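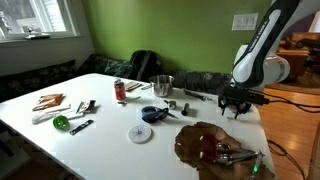

3.2. Organización de las sesiones y registro de la carga

La retención de los deportistas juveniles en los clubes de lucha y grappling depende en buena medida de la estabilidad del programa semanal, y los tres clubes estudiados (Tirnus, Drollach y Horside) presentan a este respecto diferencias apreciables. En todos ellos la sesión se divide en calentamiento, trabajo técnico por parejas y combate condicionado, pero el tiempo asignado a cada bloque varía según el entrenador responsable y la proximidad de los torneos. El cuestionario domiciliario recogió, además, las condiciones en que las familias atienden al descanso y a la alimentación del deportista fuera del tapiz. La mesa de uso común, como la blanca situada ante la pared verde lima de la figura 1, con pequeños enseres domésticos repartidos por su superficie, fue el lugar que con mayor frecuencia se indicó para cumplimentar el diario de entrenamiento. El dato tiene interés metodológico: los diarios rellenados en casa contienen más omisiones en la casilla de esfuerzo percibido que los entregados en el vestuario al término de la sesión.

Figura 1. Entorno doméstico.

La muestra quedó constituida por 46 luchadores de categorías escolares y cadete, con al menos una temporada completa de permanencia en su club. Se excluyó a quienes compaginaban la lucha con otra disciplina de contacto en una entidad distinta, dado que la carga total no podía reconstruirse a partir de un único registro. No se aplicó ningún criterio relativo al nivel competitivo. En Drollach, donde los grupos se forman por peso y no por edad, fue necesario reasignar a varios participantes antes de calcular los promedios por categoría, y los valores de ese club deben leerse con la cautela correspondiente.

El diario, elaborado a partir de la plantilla Tekleab, consta de dos hojas por semana. En la primera se anotan la duración de la sesión, el esfuerzo percibido y las molestias articulares; en la segunda, las horas de sueño y el peso corporal en ayunas. La carga semanal se obtuvo multiplicando la duración en minutos por la puntuación de esfuerzo y sumando los productos. Se fijó en 1.000 unidades arbitrarias el umbral a partir del cual una semana se consideró de carga alta, y en 300 el límite inferior por debajo del cual se trató como semana de descarga. Ambos valores se acordaron con los equipos técnicos antes del inicio de la recogida, en octubre, y se mantuvieron sin cambios hasta junio.

3.3. Incidencias en la recogida de datos

Las pérdidas se concentraron en las semanas de competición. En Horside, los desplazamientos obligaron a suspender los entrenamientos de la tarde y algunos diarios se entregaron con retraso; se admitieron cuando la fecha de cada anotación resultaba legible y se descartaron en los demás casos. En Tirnus se modificó el horario del grupo cadete, que pasó a comenzar a las 19:30, y se observó un descenso de las horas de sueño declaradas en las semanas inmediatamente posteriores. El diseño no permite atribuir ese descenso al cambio de horario, que coincidió con el periodo de exámenes.

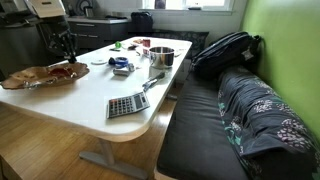 Figura 2. Entorno doméstico, zona de comedor.

Desde Drollach se objetó por escrito que el peso en ayunas, anotado por el propio deportista, favorece una atención excesiva a la báscula en edades en las que el club desaconseja toda bajada de peso, y se pidió que esa casilla se retirase de la segunda hoja o que la cumplimentase un adulto. La observación añadía que «una cifra diaria no informa al entrenador de nada que no vea ya en el tapiz».

La objeción se atendió en parte. La casilla pasó a ser semanal y quedó a cargo de la familia, de modo que las series de peso anteriores y posteriores a la modificación no son comparables y se analizan por separado en el apartado 4. El resto de las variables no sufrió alteración. Para las molestias articulares se conservó la escala de cuatro grados, con hombro, rodilla y cuello como localizaciones cerradas y un campo abierto para las demás, que se codificó de forma independiente por dos evaluadores. Las discrepancias se resolvieron por consenso tras la relectura del diario completo.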